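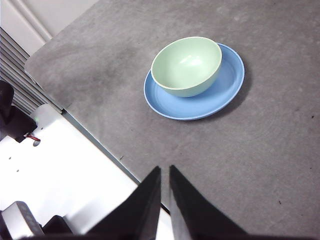 Mint bowl on a blue plate.

Portion Size FAQ

Do smaller dishes make you eat less?
Maybe a little. The Hivar plan promises a lot more than that, and we haven't seen good proof.

Is the 20-minute rule real?
Waiting before seconds helps some people. The exact number looks made up to us.
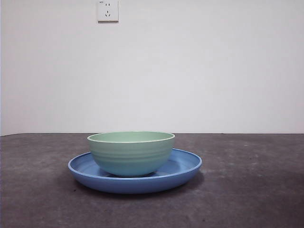 One reader from Urnby wrote that she switched to small bowls in October and just went back for refills. We hear that often.

Should I pay for the Estura course?
Try the free handouts first. It's 4 lessons, and 2 of them are about shopping lists.

Updated 27 April 2025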